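Slow wifi, part two

The Clisier modem is still dropping to a crawl after dinner. Plugged in by cable I get 60 down, which matches the plan. Over wifi in the back room it's 17 at best.
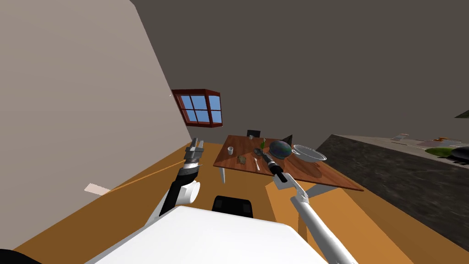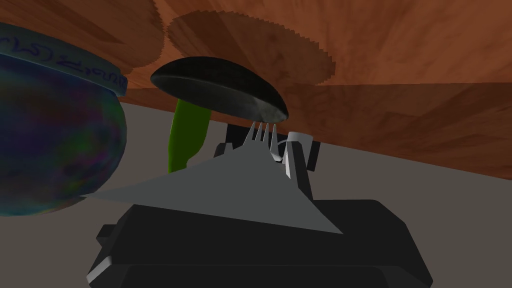
I rang Kavik and they ran a line test, no faults. They told me to change the channel, so I did, and it made no difference that I could measure. Next I turned off the Sterkis extender and the laptop picked up a bit straight away. Pings had been going up to 900 with it on.

I've left it unplugged for now. If the speed holds through August I'll run a proper cable down the hall and sell the extender.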